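3.2 Work Cell and Folding Trials

The cell was assembled in the shared workshop at Fillau over 34 evenings, using hand tools and the general-purpose bench equipment open to all members. Two arms are mounted at the front edge of a white tabletop, which is enclosed by plain walls on three sides. Hoses were left outside the links so that they could be replaced without removing an arm. The Civura control software was used without changes. Each trial concerned a single cloth, and 43 trials were recorded in May. Figure 4 shows both arms at the table and a closer view of the fingertips on red fabric. 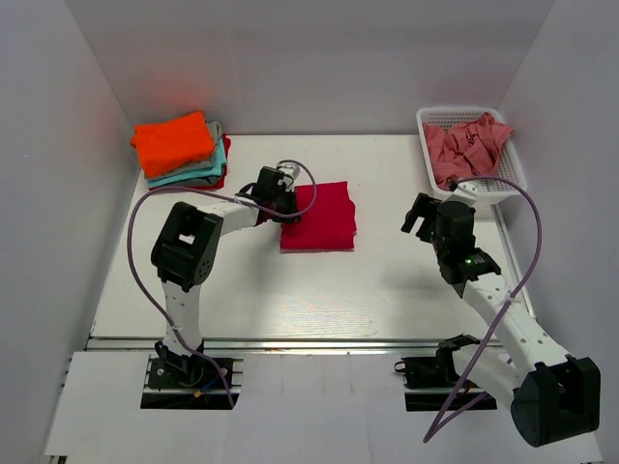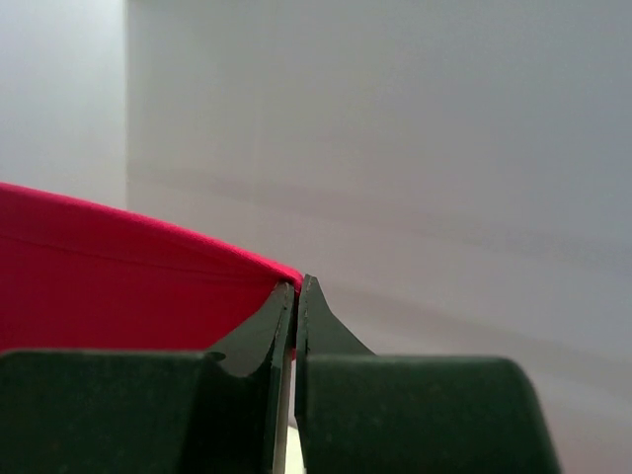
Figure 4. Work cell with folded red cloth (first image); gripper fingers closed on red fabric (second image).

Contact: Elfriede Baumgart, Fillau Workshop | © 2026 | Back to top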